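Trovard hand-held gripper kit, first impressions (long)
Boards > Manipulation > Kits and Hardware Reviews

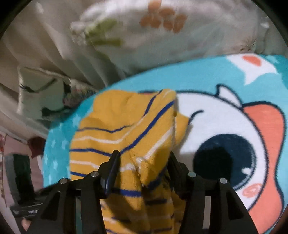

Trovard jaws closed on a striped knit, on top of the turquoise blanket.

pleatbench
Started 03/07/2025

I've had the Trovard hand-held kit long enough to say something useful about it. I searched before buying and found one old thread that turned into an argument about shipping, so I'm starting a new one.

What I bought: the single gripper kit, no arm mount, $379 before tax. It comes with the finger assemblies, the center frame, a grip with the trigger, the camera bracket, a spare set of pads and a bag of screws. You supply the camera. You also supply a 2.5 mm driver, because the one in the box rounds off.

What I use it for: picking up clothes and bed linen by hand and recording it, so the recordings can be used later to train a folding policy. I only care about fabric. If you want to know how it does on mugs or bottles, I can't help.

Good points. The two jaws close evenly. I checked this with a strip of paper taped to the bench and the fingers meet in the middle each time. The linkages have almost no side play. The pads are narrow and upright, so you can push them down on each side of a bunch of cloth and bring them together without dragging the layer underneath. On the bed, that matters a lot. With my last gripper I would come up with the garment and the blanket both.

Bad points. The trigger is too stiff. After a session of 200 picks my index finger is done for the day. The cable exit is on the wrong side if you are left-handed. The manual has drawings for an older version of the frame.

Software is plain. It records, it stamps the time, it writes a folder. I had no dropped recordings that I could blame on them.

I'd buy it again at this price. Ask whatever you want.

grommet_343
How long did assembly take you? The product page says one evening and I don't believe it.

pleatbench
Two evenings. The first one went to putting the right finger on backward. The left and right plates look the same in the drawings and they are not. Look for the small notch and put it toward the grip.

halfhitch
I had one of these on loan and sent it back, so I'll be the other side.

My trouble was with the linkages. After a couple of weeks the screws on top started backing out. I'd tighten them, do a session, and they'd be loose again. By then there was enough wobble at the pads that the jaw width it recorded was off from what a caliper said. You may not notice on laundry. On anything with a hard edge you would.

For that money I expect threadlocker to be applied at the factory or a packet of it in the box.

pleatbench
Mine did have a packet in the box. Small, blue, in with the spare pads. Maybe they added it later. I used it on all the linkage screws and none of them have moved so far.

halfhitch
Then they changed it, good. There was none in mine, and support told me to "check torque weekly." I asked what torque and never got a number.

Diarmuid Fitzgerald
I run the fabric side at a small shop that has bought both the Trovard and the Zundivier, so maybe I can compare.

The Zundivier is the nicer object. It is lighter, the trigger is easy, and you can work a whole afternoon with it. It costs $700, and the pads are wide. Wide pads are fine for towels. On knits they pinch up a fat roll of fabric and you lose track of where the edge went. We ended up cutting our own pads for it, and at that point I wondered what we had paid for.

The Trovard is heavier and the trigger is as bad as the first post says. But the stock pads do what we need on knits, so those are the ones that get used. The two Zundiviers are mostly on the towel bench.

One correction on price. $379 is the kit. If you don't have a camera and a wide lens already, figure those in before you compare.

pleatbench
Fair. I already had the camera, so I left it out.

oatmeal_servo
Question for the two of you who like it. Why train on a bed at all? Every folding setup I've worked on used a flat table with a plain cover. In your picture the garment has stripes, the blanket has a big cartoon face on it, and there's a floral comforter behind that. You're making it hard on the model for no gain. I'd get the grasp working on gray felt first.

pleatbench
I did start on felt. In January I recorded 343 picks on a plain table and the policy looked great on a plain table. Then I moved it to a bed and it grabbed at printed shapes on the bedding. People's bedding has prints on it. I want those in the data from day one.

oatmeal_servo
343 is small. You might have gotten the same result with more table data and some image augmentation. One bad transfer doesn't tell you the backgrounds were the cause.

pleatbench
It might be that. I didn't run the comparison, so I can't say you're wrong. Recording on the bed costs me the same time per pick as the table, so I don't see what I'd save.

Diarmuid Fitzgerald
We split it. Half plain, half cluttered. I agree with oatmeal_servo that you need a clean set to debug with. When a grasp fails on a busy background you can't tell if it was the vision or the fingers. When it fails on felt, it's the fingers.

I don't agree with leaving the clutter for last.

tapeandsolder
Can we get back to the kit. Does the wide lens see the pads the whole time? I had a Tralex unit where the fingers left the picture when they opened all the way, and half my recordings were useless.

pleatbench
Yes, pads stay in view open or closed with the bracket in the middle hole. In the top hole you lose the tips at full open. The lens I use goes dark in the corners, but I've never needed anything out there. You do get a lot of the room bent around the edges, so expect some of your wall and your own hand now and then.

One thing to watch is that hanging cloth can cover the center frame. If you stick a marker there for tracking, it will disappear behind the garment. Put markers on the fingers, up high.

tapeandsolder
Good, that answers it. I'll stay off the center frame.

halfhitch
The Tralex problem was fixed with a longer bracket, by the way. They'll send you one if you write to them. Took a while.

tapeandsolder
I wrote. Still waiting.

grommet_343
Has anyone used the data service that goes with it? The page says you can send in your recordings and get them back cleaned and labeled.

Diarmuid Fitzgerald
We tried it once. Trovard doesn't do that work in house, it goes to an outfit called Mac an tSaoi. The cleaning was good. They cut the dead time at the start and end of each pick and flagged the ones where the trigger signal and the video didn't line up. The labels were less good. Anything soft came back as "cloth." Shirt, pillowcase, baby blanket, all "cloth." If you need garment types, write that in the order form in detail or do it yourself.

Turnaround was fine. I would use them again for cleaning only.

grommet_343
Do they take small batches?

Diarmuid Fitzgerald
Minimum was 200 recordings when we ordered.

pleatbench
I looked at it and passed. My picks are short and I can trim a session while I eat lunch. For a bigger group it probably makes sense.

oatmeal_servo
How do the pads wear? Knits are rough on soft rubber.

pleatbench
The face has gone shiny near the tips and it slips a little on smooth cotton sheets. Still holds knits fine. I haven't put the spare set on. I wipe them with alcohol after each session and that brings some of the grip back.

halfhitch
Alcohol dries that rubber out. Use soapy water.

pleatbench
The manual says alcohol.

halfhitch
The manual also has the wrong frame in it, by your own account.

pleatbench
OK. I'll do one pad each way and see which goes first.

Diarmuid Fitzgerald
We use soapy water, for what it's worth. Never compared.

laundry_lurker
New here. I'm looking at this for a school project, one person, no arm yet. Is it dumb to buy the hand-held part before there's a robot to put the policy on?

pleatbench
Not dumb, but check which arm you'll have access to first. The Trovard fingers bolt to their own mount, and the mount is a separate purchase. If your arm isn't on their list you'll be making an adapter plate.

halfhitch
I'd say wait. Borrow one if you can. You'll learn in a day if the trigger bothers you, and then you'll know if it's worth saving up for the Zundivier.

oatmeal_servo
Agree with waiting. And start on a plain table.

pleatbench
Update on the trigger, for anybody who finds this later. There are two springs in the grip, one inside the other. Support says you can take the inner one out and it doesn't void anything. I did it last night. Much easier to pull, and the jaws open a bit slower when you let go. On thick fleece they stick sometimes and I have to push the trigger forward with my finger. I'm leaving it out for now.

tapeandsolder
Does it change the recorded width?

pleatbench
Ran the calibration again after and it came out the same as before. I'd still rerun it if you do this.

halfhitch
Which way does the grip come apart? Mine had a seam on both sides and I never wanted to force it.

pleatbench
Four screws under the rubber sleeve. Peel the sleeve from the bottom. Don't pry at the seam.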